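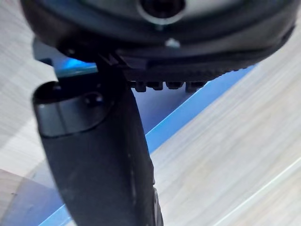 Bright blue, seen close up, with black parts over it.

1,042 shares | 100 comments

Blue at working height

Last updated: June

Worktop colour is usually settled late. The height has been agreed, the sockets are in, and the surface is picked from whatever the supplier has in the van. Grey is the common result, then white, then beech. Blue comes up less often and tends to divide the people who have to stand at it.

Ladan Heydari has fitted out small workrooms in Flevside for long enough to have put in all four. Her own bench is blue and has been resurfaced twice in the same shade. She treats colour as part of the specification, alongside thickness and edge detail, and asks for it on the first visit.

"People choose a bench by looking at it empty," she says. "Put the work on it first. Then look."

Contrast

The main case for a strong blue is contrast. Few of the materials that cross a general bench are close to it in hue. Brass, steel, softwood, brown card, white thread and black fittings all separate from it cleanly. Black on mid-grey is poor under a single lamp, and a dark screw on a dark mat can take longer to find than to fit.

Blue has its own weak points. Blue masking tape is hard to see on it. So are blue pencil lines, blue nitrile gloves and the blue-capped fixings several suppliers now sell. Heydari keeps a white board, 200 mm wide, for work of that kind and lays it across the bench when needed.

Saturation matters as well as hue. A pale blue behaves much like light grey and loses most of the advantage. A very deep navy behaves like black. The useful band lies between them, and small sample chips are a bad guide to it – a colour that looks modest on a chip can be overpowering across a full top. She asks for an offcut of at least 100 mm square and leaves it on the bench from Monday's job to the next one, under the lamp that will be used.

Light and glare

Finish does more than colour to make a surface tiring. Gloss returns the lamp as a hard spot, and the eye keeps going back to it. A fine matt texture spreads the reflection, at the cost of holding dust and pencil. Between the two, Heydari prefers matt and a weekly wipe with a damp cloth.

Some colour will also be thrown back on to the work. White paper over a bright blue top picks up a cast along any raised edge, and pale timber looks cooler than it is. For cutting and assembly this is of no consequence. For matching paint or fabric it is a nuisance, and a neutral sheet should go down first.

Lamp position is worth half an hour with two people, one to hold the lamp and one to work. Light from the side shows scratches and stray filings. Light from directly overhead puts the shadow of the hand on the thing being handled, whatever the surface underneath.

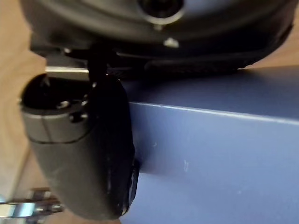
Sheet, mat or paint

There are three ordinary ways to get a blue top. The first is a laminated board, cut and edged to order. Hassanpour, the joinery on the canal side of Flevside, supplies these with a square or a rounded front edge. Rounded is kinder to the forearm. Square gives somewhere to clamp.

The second is a loose mat. Ornivero sells one called Bridia in two thicknesses, and the thicker one stays flat without tape. A mat can be turned, washed or thrown away, and it deadens the noise of dropped parts. It also creates a step at its edge, where small items collect.

The third is paint on board. It is the cheapest and wears the soonest. The front strip goes first, usually in the place where the wrist rests, and touching it up leaves a visible patch. Two thin coats last better than one thick coat. Leave the last of them to harden fully before anything heavy is stood on it.

Heydari's bench is laminate. The second resurfacing was finished on a Thursday and she was working on it by four that afternoon, with the lamp back in its old holes.

Most read: 3,736 views

Related
Square edge or round: fronts for narrow benches
Lamps with long arms
What to keep in the shallow drawer
Repairing a chipped laminate corner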